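Dienstag, 22. Juli 2025

Heute Morgen um kurz nach sechs aufgestanden, Tee gekocht, dann bis acht gelesen. Ich bin mit dem Kommentar zur Katha Upanishad jetzt auf Seite 282 und komme langsamer voran als im Juni. Das liegt am Stoff. Der Abschnitt mit dem Wagen ist bekannt, jeder zitiert ihn: der Körper als Wagen, der Verstand als Lenker, die Sinne als Pferde. Ich hatte ihn im Studium auswendig gelernt und dachte, ich sei damit fertig. 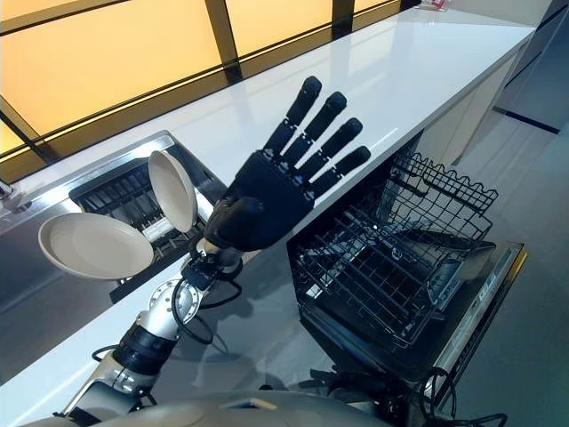

Foto: Kanchan Ahuja

Der Lesekreis trifft sich wieder bei Pushpa Chaturvedi, gestern waren wir sieben. Wir lesen in diesem Sommer nur die Naciketas-Erzählung, also den Rahmen: der Vater, der alte Kühe verschenkt, der Junge, der fragt, wem er selbst gegeben werde, und die Nächte ohne Essen im Haus des Todes. Brijesh Vishwakarma hat die drei Wünsche vorgetragen, erst Sanskrit, dann seine eigene Übersetzung. Beim ersten Wunsch blieben wir fast den ganzen Abend. Der Junge könnte alles verlangen und will zuerst, dass der Vater nicht mehr zornig ist. Pushpa meinte, das sei Pflichtgefühl. Vikas Nishad hielt dagegen, es sei Heimweh. Ich habe nichts dazu gesagt und ärgere mich heute ein wenig darüber, weil ich eher bei Vikas bin.

Mỹ Cù war zum zweiten Mal dabei. Sie kommt vom Pali-Kanon her und fragte, ob wir die Wagenstelle neben die Fragen des Milinda legen wollen, wo der Wagen zerlegt wird und kein Teil davon der Wagen ist. Brijesh war dagegen, der Text sei später und wolle etwas anderes. Wir haben uns auf August vertagt. Bis dahin soll jeder beide Stellen kennen. Ich habe mir das Milinda-Kapitel heute Mittag ausgedruckt und die erste Hälfte mit Bleistift durchgearbeitet.

Nachmittags in der Bibliothek. Der Band, den ich vorbestellt hatte, war nicht da, er steht noch als ausgeliehen im Katalog. Stattdessen eine ältere Ausgabe mitgenommen, Papier schon braun, Anmerkungen am Ende statt unter dem Text. Man blättert viel.

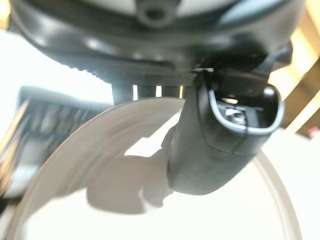 Die Frage des Nagasena ist einfach gestellt: Ist die Deichsel der Wagen? Ist es die Achse, sind es die Räder, das Joch, der Stachelstock? Der König verneint jedes Mal, und am Ende steht er mit einem Namen da und sonst mit nichts. Bei dem schwarzen Gehäuse auf dem Foto könnte man genauso fragen, ob die glänzende Schale das Ding ist oder der geriffelte Streifen mit den feinen Zähnen oder der Finger, der rechts nach unten ragt. In der Katha wird der Wagen nie zerlegt. Dort interessiert, wer darin sitzt. Wer beide Stellen als Streit liest, muss erst zeigen, dass sie über dasselbe sprechen, und das sehe ich bis jetzt nicht. Das will ich im August vorbringen und mir vorher drei Sätze dazu aufschreiben, sonst schweige ich wieder.

Abends mit Kanchan telefoniert. Sie findet, ich solle die Sanskritgrammatik noch einmal von vorn anfangen, meine Komposita seien geraten. Sie hat recht. Ab morgen eine halbe Stunde vor dem Frühstück.

Zum Essen Linsen von gestern. Um zehn das Licht aus, Fenster offen.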